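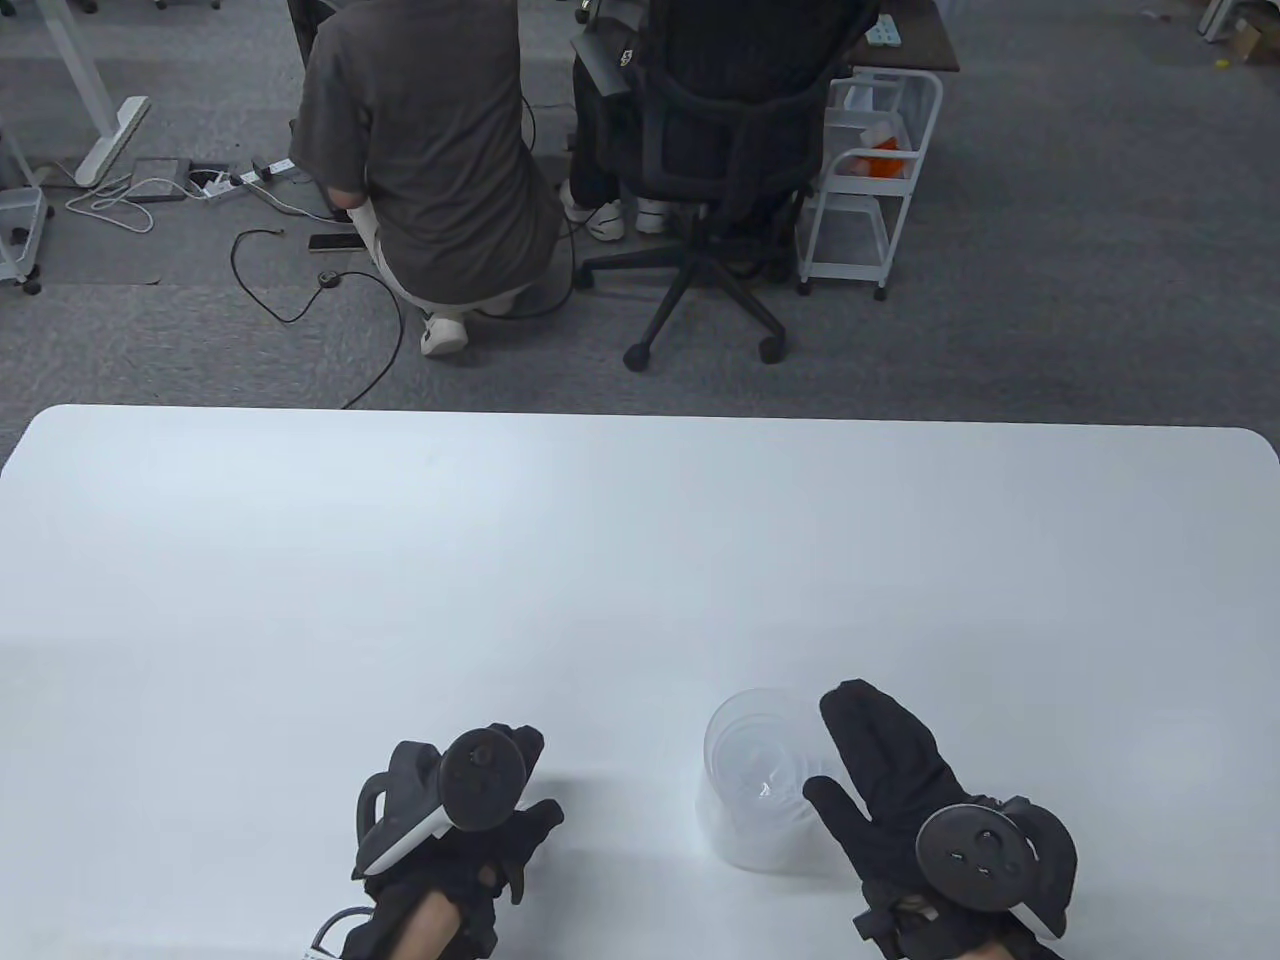
Wer im Team von Wikström Handschuhdaten anlernt, bekommt als Erstes zu hören, die Kalibrierung am Morgen reiche für den ganzen Tag. Sie reicht nicht, sobald jemand den Handschuh auszieht.

Dieser Einwand aus der Anwendung hat Eingang in die aktuelle Fassung der Arbeitsregeln gefunden, die mit jedem System ausgeliefert wird.

# Zemia H2: Handschuhsystem für die Aufzeichnung von Greifbewegungen

Stand: 4. Mai 2024

Das System Zemia H2 erfasst Finger- und Handstellungen beider Hände für das Anlernen von Robotergreifern. Es ist für Tischarbeitsplätze mit sitzender oder stehender Bedienperson ausgelegt. Typische Aufgaben sind Greifen, Umsetzen und Übergeben leichter Gegenstände, etwa von Bechern, Schachteln und Kleinteilen. Für Arbeiten innerhalb des Bewegungsraums eines eingeschalteten Roboters ist das System nicht freigegeben.

## Technische Daten

| Merkmal | Wert |
|---|---|
| Artikelnummer | 3207 |
| Ausführung | Paar, links und rechts |
| Größen | S, M, L |
| Anbindung | Kabel, je Hand eine Leitung |
| Leitungslänge | 2000 mm |
| Zulässige Objektmasse bei der Aufzeichnung | 500 g |
| Aufwärmzeit bis zur Kalibrierung | 15 min |
| Reinigung | Innenhandschuh waschbar, Elektronik nur trocken abwischen |

## Einsatzregeln

Die folgenden Regeln gelten für alle Aufzeichnungen, deren Daten später zur Steuerung eines Greifers verwendet werden. Für reine Vorführungen genügen die Abschnitte 1 und 3.

### 1. Arbeitsplatz

- Tischfläche matt, einfarbig und frei von Gegenständen, die nicht zur Aufgabe gehören.
- Beleuchtung gleichmäßig. Direktes Sonnenlicht auf der Tischfläche ist zu vermeiden.
- Transparente Objekte heben sich auf hellem Untergrund in Kamerabildern schlecht ab. Werden parallel Kamerabilder gespeichert, ist vor der Serie eine Probeaufnahme zu prüfen und der Untergrund gegebenenfalls zu wechseln.
- Der Tisch darf während einer Serie nicht verschoben werden. Nach jedem Verschieben ist der Nullpunkt neu zu setzen.

### 2. Anlegen und Kalibrieren

1. Schmuck und Uhren ablegen.
2. Handschuh anziehen, Fingerkuppen bis zum Anschlag.
3. Tracker auf dem Handrücken ausrichten und Band schließen. Der Tracker darf sich bei geballter Faust nicht verdrehen.
4. Aufwärmzeit abwarten.
5. Referenzstellungen in der Reihenfolge flache Hand, Faust, gespreizte Finger einnehmen und jeweils bis zum Signalton halten.

Eine Kalibrierung verliert ihre Gültigkeit beim Ausziehen, beim Wechsel der Bedienperson und nach jedem Lösen des Bands. Daten, die danach ohne neue Kalibrierung entstehen, sind im Protokoll mit dem Kennzeichen K0 zu versehen und vom Training auszuschließen.

### 3. Leitungsführung

Leitungen werden vom Handgelenk seitlich nach außen geführt, nie über die Arbeitsfläche. Am Tischrand ist eine Zugentlastung anzubringen. Auf dem Boden liegende Leitungen und Steckdosenleisten gehören außerhalb der Laufwege. Bodenarbeiten an der Verkabelung sind vor Beginn der Serie abzuschließen; müssen sie währenddessen ausgeführt werden, ist die Aufzeichnung anzuhalten.

### 4. Durchführung

- Beide Hände beginnen und beenden jeden Durchgang in der vereinbarten Ruhestellung auf dem Tisch.
- Die nicht benutzte Hand bleibt in Ruhestellung und wird mit aufgezeichnet.
- Fehlgriffe werden nicht gelöscht. Sie erhalten das Kennzeichen F und einen kurzen Vermerk.
- Nach einem Verbindungsabbruch ist der Durchgang vollständig zu wiederholen.

### 5. Unbeteiligte Personen

Vor Aufzeichnungen mit Kamera sind alle Personen im Raum zu informieren. Sind Unbeteiligte erkennbar, entscheidet die verantwortliche Stelle vor der Weitergabe über Einwilligung, Unkenntlichmachung oder Löschung. Bildschirme und Mobiltelefone im Erfassungsbereich sind zu sperren oder abzudecken.

## Übergabe an den Greifer

Der Export erfolgt im Format Zuvport. Vor dem ersten Lauf am realen Gerät ist jede Bewegungsfolge in der Simulation zu prüfen. Der erste reale Lauf findet mit reduzierter Geschwindigkeit und ohne Personen im Bewegungsraum statt. Die Risikobeurteilung der Gesamtanlage bleibt Aufgabe des Betreibers und wird durch diese Regeln nicht ersetzt.

## Lieferumfang

- Handschuhpaar mit zwei Trackern
- zwei Anschlussleitungen
- zwei Paar Innenhandschuhe
- Zugentlastung mit Tischklemme
- Arbeitsregeln und Protokollvordruck, deutsch und englisch

Ersatzbänder und Innenhandschuhe sind einzeln über Pralville erhältlich. Die Größe XL ist ab Juli bestellbar.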